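Folding tees with a print on the chest
Laundry and Linens > Folding and storage
183 views

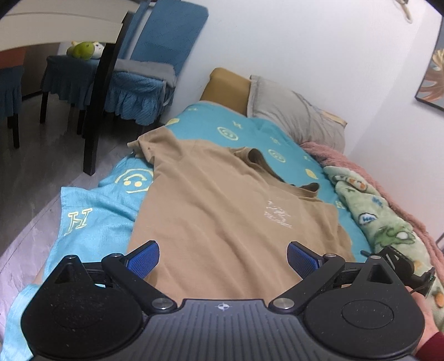 Zurkska
Does a printed T-shirt get folded with the print inside or outside?
Outside, if it goes in a drawer standing up. You can find the one you want without pulling out the rest. I lay it face up to smooth it, then flip it, fold the sides to the back, and bring the hem up to the collar. Khaki tee on the turquoise sheet is next.

nido1182
Print inside for me. Two prints pressed face to face in a full drawer will stick in August. I lost a good camp shirt that way.

Zurkska
Mine are all old and faded, they don't stick to anything. New thick ones, maybe.

Beddoe
Do it on a table. A mattress gives under your hands and the sleeves never lie flat - you smooth one side and the other bunches up again.

wiltska_1111
Disagree with Beddoe. My table is always covered and the bed is the right height if you kneel. Pull the sheet tight first. Straighten the collar before anything else, a twisted neckline throws off the whole fold.

Beddoe
Kneeling for a full basket, no thanks.

nido1182
Does anyone still iron tees? I quit.

wiltska_1111
Only for work. Otherwise I shake them out hard and fold them within 2 hours of the dryer stopping.

Zurkska
No iron. I tried print inside on half the drawer last night and had to open four shirts this morning to find the gray one. Going back to outside.

Beddoe
Hang them up then.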